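Now that January is here and the windows stay shut, I have been giving our wooden tables the attention they missed over the holidays (mine is a honey-colored thing I bought secondhand in Kundbridge, and I'm far too fond of it). The trick, if you can call it one, is to do very little. Wipe with a soft cloth wrung out until it barely feels damp, always along the grain, then go over it again with a dry one. I used to slosh on soapy water like I was washing a car!

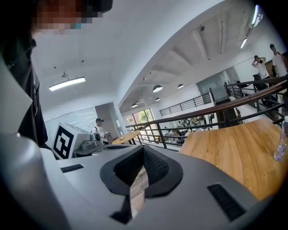 A wooden tabletop with a warm honey grain, water bottle at the far right.

Cold bottles are the big culprit for rings, so keep a few coasters within reach of wherever people sit down. For a pale ring that has already set in, my neighbor Innes Swanson swears by a dab of plain mayonnaise left on for 40 minutes and buffed off, and it has rescued me more than once. Try it on the underside first, please.

Wooden handrails like the same treatment, by the way, and they get far grubbier than any table. Do the rail first and the metal posts after, with a fresh cloth, and save the wax for the table, as a waxed handrail gets slippery.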